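Shape sorter boards: the star is too tall?

Watum_Porch
Posted 30 Mar 2021
Hi all! I've been sorting through the toy shelf for our little play group (we have 4 toddlers most mornings, bless them) and I'm torn about the green shape board. I love it, it has a good wide base and nine spots in three rows, but the star stands so high over most of the rest that my youngest goes straight for it and forgets the rest. Does anyone else's have such a giraffe of a star?

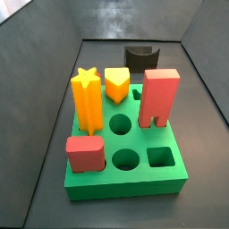
Green board with the yellow star, the shorter pentagon beside it, and red.

skarum_gran
Oh, I like that! A tall piece gives small hands something to hang on to, and the star is the hardest one to turn the right way, so I'd call it a help. Mine spent a whole winter on the star and then did all the others in one afternoon.

ruller77
I'll disagree a little, gran. With the star planted in the middle row on the left, a child sitting at the front can hardly see the spot behind it. I start from the back row and work forward, and there's a lot less fussing.

McKinnonMama
We do it the other way and hand over the pentagon first, point toward the child. My son calls it the house, and he'd carry it to bed if I let him.

skarum_gran
Ruller, fair enough about the back row, but mine would never wait that long for the star!

Watum_Porch
Thank you both, and you too, Mama! I'll try the house first tomorrow and keep the star in my apron pocket for 20 minutes or so, if they let me.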